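제2장 생맥주 관로의 위생과 품질 유지

학습 목표
이 장을 마친 학습자는 다음을 할 수 있어야 한다.
생맥주 공급 계통의 구성과 각 부분의 기능을 설명한다.
관로 오염의 유형을 구별하고, 감각적 결함과 연결하여 판단한다.
세척 주기와 세척 방법을 업장의 조건에 맞게 계획한다.
세척 기록을 작성하고, 기록을 근거로 품질 문제의 원인을 추적한다.

주요 용어
케그, 커플러, 관로, 파이톤, 수전, 이취, 바이오필름, 비어스톤, 알칼리 세척, 산 세척, 정치 세척, 순환 세척, 잔류 확인

도입

제1장에서는 소규모 양조장이 맥주를 완성하여 용기에 담기까지의 과정을 다루었다. 이 장은 그 이후의 구간, 곧 저장고의 케그에서 손님의 잔까지 맥주가 이동하는 구간을 다룬다. 물리적인 거리는 짧지만 품질이 손상되는 일은 이 구간에서 자주 일어난다. 양조장 안에서 이루어지는 공정은 대개 담당자가 정해져 있고 일지가 남는다. 반면에 매장의 관로는 영업, 청소, 재고 관리 업무의 경계에 놓여 있어 책임의 소재가 불분명한 경우가 많다.

생맥주를 마신 손님이 맛의 이상을 느끼더라도 이를 매장에 알리는 경우는 드물다. 손님은 대체로 그 맥주가 원래 그러한 맛이라고 받아들이거나 다음번에 다른 제품을 고른다. 따라서 불만 접수 건수만으로 관로의 상태를 판단하는 것은 적절하지 않다. 업장은 손님의 반응과 별도로 관로의 상태를 확인하는 절차를 갖추어야 하며, 그 절차는 문서로 남아야 한다.

이 장에서 말하는 관로는 커플러에서 수전 끝까지 맥주와 직접 접촉하는 모든 부분을 가리킨다. 냉각 코일, 연결구, 개스킷, 거품 차단 장치의 내부도 여기에 포함된다. 가스 계통은 맥주와 직접 닿지 않는 것을 원칙으로 하지만, 역류가 있었던 경우에는 가스 호스 역시 세척 또는 교체의 대상으로 본다. 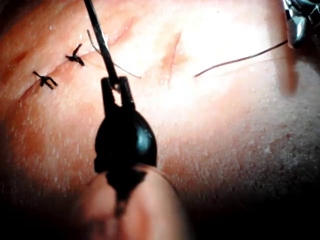
그림 2-1. 막대 모양의 가는 기구를 물고 있는 검은색 그리퍼

2.1 공급 계통의 구성

생맥주 공급 계통은 케그, 가스 공급부, 커플러, 관로, 냉각부, 수전으로 이루어진다. 케그는 맥주를 보관하는 압력 용기이며, 커플러는 케그의 밸브를 열어 가스를 들여보내고 맥주를 내보낸다. 가스 공급부는 용기, 감압 밸브, 호스로 구성된다. 맥주는 가스의 압력에 밀려 관로로 들어가고, 냉각부를 지나 수전에서 잔으로 나온다.

관로의 길이는 업장의 배치에 따라 크게 달라진다. 저장고가 바 바로 뒤에 있는 업장은 짧은 직결식 관로를 쓸 수 있다. 저장고가 지하에 있거나 바와 떨어져 있는 업장은 여러 맥주 관로와 냉각수 관로를 하나의 단열재로 묶은 파이톤을 사용한다. 관로가 길어지면 관로 안에 머무르는 맥주의 양이 늘어나고, 세척할 때 배출해야 하는 맥주의 양도 함께 늘어난다. 세척을 미루는 업장이 흔히 드는 이유가 바로 이 손실이다.

관로의 재질도 관리 방법에 영향을 준다. 표면이 거친 관은 오염물이 부착하기 쉽고, 오래된 연질관은 향을 흡수하는 성질이 있다. 과일이나 향신료를 사용한 맥주를 공급하던 관로에 옅은 맛의 라거를 연결하면 세척을 마친 뒤에도 이전 제품의 향이 남을 수 있다. 이러한 전환이 잦은 업장은 향이 강한 제품을 위한 관로를 따로 지정하는 것이 바람직하다.

수전은 공급 계통 가운데 공기와 직접 만나는 부분이다. 영업 중에는 맥주가 흐르고 멈추기를 반복하며, 멈춘 동안 수전 내부와 주둥이에 남은 맥주가 마르면서 당과 단백질이 농축된다. 여기에 공기 중의 효모와 세균이 내려앉으면 짧은 시간 안에 증식할 수 있다. 수전의 끝을 맥주나 거품에 담근 채 따르는 습관은 오염을 잔에서 수전으로, 다시 다음 잔으로 옮긴다.

2.2 오염의 유형

관로의 오염은 크게 생물학적 오염과 무기질 침착으로 나눈다. 두 유형은 서로 독립적으로 생기기도 하지만 실제 현장에서는 대부분 함께 나타나고, 한쪽이 다른 쪽을 돕는다.

생물학적 오염의 중심은 바이오필름이다. 미생물이 관 벽에 부착하면 점성이 있는 물질을 분비하여 층을 이루고, 이 층이 내부의 미생물을 세척액으로부터 보호한다. 형성 초기의 바이오필름은 적절한 농도의 알칼리 세척액으로 비교적 쉽게 제거할 수 있다. 시간이 지나 층이 두꺼워지면 표면만 씻겨 나가고 안쪽은 남는다. 세척 직후에는 맛이 회복된 것처럼 보이다가 짧은 기간에 결함이 다시 나타나는 업장에서는 이 상태를 의심하여야 한다.

오염에 관여하는 미생물은 다양하다. 젖산균은 신맛과 함께 버터를 연상시키는 이취를 만든다. 초산균은 산소가 있는 곳에서 활동하므로 수전과 배수 받침 주변에서 자주 문제를 일으키며, 식초와 비슷한 냄새를 남긴다. 야생 효모는 페놀 계열의 향이나 과도한 탄산을 일으킬 수 있다. 이들 미생물은 일반적으로 손님의 건강을 직접 위협하는 병원균으로 분류되지 않지만, 제품의 상품성을 잃게 하기에는 충분하다.

무기질 침착은 흔히 비어스톤이라고 부르는 옥살산칼슘 중심의 침착물을 말한다. 맥아와 물에서 온 성분이 관 벽에 결합하여 딱딱하고 거친 층을 만든다. 비어스톤 자체의 맛은 뚜렷하지 않다. 문제는 거친 표면이 미생물의 부착 장소가 되고, 관 안의 흐름을 흩뜨려 탄산이 빠져나오는 지점을 만든다는 데 있다. 온도와 압력이 모두 적정한데도 거품이 지나치게 나온다면 비어스톤의 축적을 점검 항목에 넣는다.

2.3 감각적 결함의 판별

관로 문제를 조기에 발견하는 가장 간편한 수단은 담당자의 감각 평가이다. 매일 영업을 시작하기 전에 각 수전에서 소량을 따라 외관, 향, 맛의 순서로 확인한다. 평가 결과는 짧은 문장이나 정해진 용어로 기록한다. 평가자가 바뀌더라도 기록을 비교할 수 있도록 용어의 뜻을 미리 합의해 두어야 한다.

감각 평가에서 유의할 점은 비교 대상의 확보이다. 관로를 거친 맥주만 맛보아서는 결함이 관로에서 생겼는지, 케그에서 이미 생긴 것인지 구별하기 어렵다. 같은 배치의 병 제품이나 케그에서 직접 뽑은 시료를 함께 평가하면 원인의 범위를 좁힐 수 있다. 두 시료에서 같은 결함이 나타나면 양조 또는 포장 단계를 조사하고, 관로를 거친 시료에서만 나타나면 관로를 조사한다.

버터 향은 판별에 특히 주의가 필요한 결함이다. 발효가 충분히 마무리되지 않은 맥주에서도 같은 향이 나기 때문이다. 종이를 떠올리게 하는 산화 향 역시 관로보다 보관 기간이나 포장 중의 산소 유입과 관련되는 경우가 많다. 학습자는 결함의 이름을 외우는 데 머무르지 말고 그 결함이 생길 수 있는 모든 단계를 함께 정리하여야 한다.

사례 연구: 일트빌의 벨리마르 탭룸

벨리마르는 일트빌에 있는 소규모 양조장이며, 양조 공간과 맞닿은 탭룸을 직접 운영한다. 한 배치의 규모는 1850리터이고, 생산량의 상당 부분을 탭룸에서 생맥주로 판매한다. 개업 초기에는 양조 담당자가 관로 세척을 겸하였으나, 생산이 늘어나면서 이 업무는 영업 직원에게 넘어갔다. 인계 과정에서 세척 방법은 구두로만 전달되었고, 기록 양식은 마련되지 않았다.

10월 한 달 동안 벨리마르에서 폐기한 맥주는 694리터에 이르렀다. 경영진은 처음에 케그의 과잉 탄산을 원인으로 보고 감압 밸브를 교체하였다. 교체 후에도 특정 수전에서 거품이 계속 많이 나왔고, 같은 수전의 라거에서 옅은 신맛이 보고되었다. 플로리앙 리비에르가 맡은 점검에서는 같은 배치의 케그 시료와 수전 시료를 나란히 평가하였다. 케그 시료에서는 결함이 발견되지 않았다.

점검 결과 세척액의 농도가 직원마다 다르게 조절되고 있었다. 어떤 직원은 제조사의 지시량을 따랐고, 어떤 직원은 냄새가 남을 것을 염려하여 세척액을 크게 희석하였다. 산 세척은 개업 이후 실시된 기록이 없었다. 수전은 외부만 닦았으며 분해 세척은 이루어지지 않았다. 개별 항목은 모두 사소해 보였지만 그 결과는 한 달의 폐기량에 그대로 나타났다.

벨리마르는 이후 세척 책임자를 지정하고, 농도와 접촉 시간을 기록하는 양식을 도입하였다. 노후한 연질관은 전량 교체하였다. 2024년 11월 29일에 작성된 점검 보고서는 문제가 되었던 수전에서 신맛이 더 이상 확인되지 않았다고 적고 있다. 다만 보고서는 관 교체와 세척 개선이 같은 시기에 이루어졌으므로 각 조치의 효과를 따로 평가할 수 없다는 점도 함께 밝혔다. 학습자는 현장 자료를 해석할 때 이러한 한계를 반드시 고려하여야 한다.

2.4 세척의 원리와 방법

세척의 효과는 세척액의 종류와 농도, 온도, 접촉 시간, 물리적 작용에 의해 결정된다. 이 요소들은 어느 정도 서로를 보완한다. 예를 들어 순환 펌프를 사용하여 유속을 높이면 정치 세척보다 짧은 시간에 비슷한 효과를 얻을 수 있다. 그러나 한 요소가 지나치게 부족하면 다른 요소를 늘려도 충분한 결과를 기대하기 어렵다.

알칼리 세척은 단백질, 당, 홉 수지, 미생물과 같은 유기물을 제거하는 기본 세척이다. 산 세척은 비어스톤과 같은 무기질을 녹인다. 두 세척액은 성질이 반대이므로 절대로 섞어서는 안 되며, 한쪽을 사용한 뒤에는 깨끗한 물로 충분히 헹군 다음에 다른 쪽을 사용한다. 염소 성분이 있는 제품과 산이 만나면 유독한 가스가 발생한다. 작업자는 보호 장갑과 보안경을 착용하고, 환기가 되는 상태에서 작업한다.

정치 세척은 관로를 세척액으로 채우고 일정 시간 두었다가 배출하는 방법이다. 장비가 간단하고 비용이 적게 들지만 물리적 작용이 약하다. 정치 세척을 택한 업장은 접촉 시간 중간에 세척액을 일부 흘려 새 세척액이 관 벽에 닿게 한다. 순환 세척은 관로를 고리 모양으로 연결하여 펌프로 세척액을 돌리는 방법이다. 길이가 긴 관로나 굴곡이 많은 관로에 적합하다.

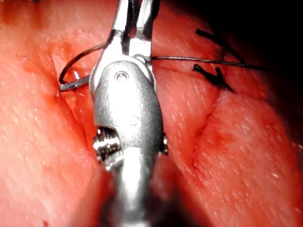

구드룬 푹스는 이 대목을 두고, 방법의 우열을 따지기에 앞서 정해진 방법이 매번 같은 방식으로 수행되는지를 먼저 살펴야 한다고 지적하였다. 순환 펌프를 들여놓은 업장에서도 연결 순서를 잘못 이해하여 일부 관로가 고리에서 빠진 채 세척이 끝나는 일이 있으며, 이 경우 담당자는 세척을 마쳤다고 믿기 때문에 발견이 오히려 늦어진다는 것이다. 푹스는 또한 세척액을 투입한 뒤 각 수전에서 액이 나오는지를 하나씩 확인하고 그 결과를 적는 칸을 기록지에 두도록 권하였다.

이 지적은 장비의 도입이 절차의 정비를 대신하지 못한다는 점을 보여 준다. 업장은 새로운 장비를 들일 때마다 절차서를 개정하고, 개정된 절차에 따라 실제 작업을 시연하게 하여야 한다. 시연에는 실제로 세척을 맡는 직원이 참여한다.

2.5 세척 주기의 설정

세척 주기에는 모든 업장에 그대로 적용할 수 있는 하나의 값이 없다. 관로의 길이와 재질, 공급하는 맥주의 종류, 판매량, 실내 온도, 수질이 모두 영향을 준다. 다만 주기를 정하지 않은 업장에서는 결함이 뚜렷해진 뒤에야 세척을 하게 되므로, 잠정적으로라도 주기를 정하고 기록을 근거로 조정하는 편이 안전하다. 이 교재의 실습에서는 알칼리 세척의 기본 주기를 2주로 둔다.

판매량이 적은 수전은 특별히 관리하여야 한다. 흐름이 적은 관로에는 같은 맥주가 오래 머무르고, 멈춘 시간이 길수록 미생물이 부착할 기회가 많아진다. 많은 업장이 잘 팔리는 수전을 우선하여 세척하지만, 위험의 크기는 판매량과 반대 방향으로 움직이는 일이 적지 않다. 판매가 부진한 제품을 계속 유지할 것인지는 재고 문제인 동시에 위생 문제이기도 하다.

계절에 따른 변화도 계획에 반영한다. 야외 좌석을 운영하는 시기에는 이동식 바와 임시 관로가 추가되는 경우가 많다. 임시 관로는 사용이 끝난 즉시 세척하고 물기를 뺀 뒤 양 끝을 막아 보관한다. 맥주가 남은 상태로 창고에 넣은 관은 다음 계절에 다시 사용하지 않는다.

2.6 헹굼과 잔류 확인

세척이 끝난 관로는 음용에 적합한 물로 헹군다. 헹굼의 종료는 시간이나 느낌으로 정하지 않으며, 배출수의 산도를 시험지로 측정하고 공급수의 측정값과 비교하여 판단한다. 두 값이 일치하면 헹굼을 마친다. 측정은 모든 수전에서 실시한다. 관로가 갈라지는 구조에서는 한 수전의 결과가 다른 수전의 상태를 보장하지 않는다.

세척 중인 수전에는 식별 표지를 걸어 다른 직원이 실수로 사용하지 않게 한다. 영업 시간에 세척을 실시하는 것은 원칙적으로 피한다. 부득이한 경우에는 해당 수전의 손잡이를 분리하고, 세척 책임자가 자리를 떠나지 않는다. 오스터만 지역의 한 교육 매장에서는 손잡이를 분리하여 기록지와 함께 보관함에 넣고, 잔류 확인란에 서명이 있어야 손잡이를 돌려받는 방식을 사용한다. 절차가 간단하고 교대 시간에도 혼선이 적다는 점에서 참고할 만하다.

2.7 기록의 작성

세척 기록에는 날짜, 수전 번호, 세척액의 종류와 농도, 접촉 시간, 잔류 확인 결과, 작업자의 이름을 적는다. 특이 사항란에는 변색된 배출액, 떨어져 나온 침착물, 누수, 개스킷의 손상과 같이 다음 작업자가 알아야 할 내용을 쓴다. 이상이 없는 경우에도 빈칸으로 두지 않고 이상이 없음을 적는다.

기록은 감각 평가표, 폐기 기록, 케그 교체 기록과 대조할 수 있을 때 가치가 커진다. 다니시 나크비와 진이 인은 플레토리아의 실습 과정에서 이들 기록을 하나의 양식으로 묶는 방안을 제시하였다. 통합 양식에서는 폐기량이 늘어난 수전의 최근 세척 이력을 같은 면에서 확인할 수 있다. 반면에 작성 항목이 많아져 바쁜 시간대에는 기입이 누락되기 쉽다는 의견도 있었다. 양식의 선택은 업장의 인원과 교대 방식을 고려하여 결정한다.

기록지는 작업 장소에 비치하되, 작성이 끝난 면은 별도의 장소로 옮겨 보관한다. 액체가 튀는 환경에서는 글자가 번지거나 종이가 손상되기 쉽다. 전자 기록을 사용하는 업장은 입력자와 입력 시각이 자동으로 남도록 설정하고, 사후 수정의 이력이 보존되는지를 확인한다.

토의 과제

가. 벨리마르의 사례에서 감압 밸브를 먼저 교체한 판단을 검토하시오. 당시 경영진이 확보할 수 있었던 정보에는 무엇이 있었으며, 교체에 앞서 어떤 비교를 실시할 수 있었는지 서술하시오.

나. 판매량이 적은 수전을 계속 운영하려는 업장에 제시할 관리 방안을 마련하시오. 방안에는 세척 주기, 케그의 용량, 감각 평가의 빈도가 포함되어야 한다.

다. 세척 때 버려지는 맥주를 줄이기 위하여 주기를 늘리자는 제안이 있었다고 가정한다. 제안을 검토하는 데 필요한 자료의 목록을 작성하고, 각 자료를 어느 기록에서 얻을 수 있는지 밝히시오.

실습 준비

다음 절의 실습에서는 짧은 직결식 관로를 사용하여 알칼리 정치 세척과 헹굼을 수행한다. 학습자는 보호 장갑과 보안경을 지참하고, 사용할 세척제의 물질안전보건자료를 미리 읽어 온다. 실습 조는 2인으로 구성하며, 한 사람이 작업하는 동안 다른 사람은 기록을 맡는다. 역할은 헹굼이 시작되기 전에 서로 바꾼다. 아넬로레 브란데스가 정리한 기록지 양식은 이 장의 부록에 실려 있으며, 실습 당일에는 인쇄본을 사용한다.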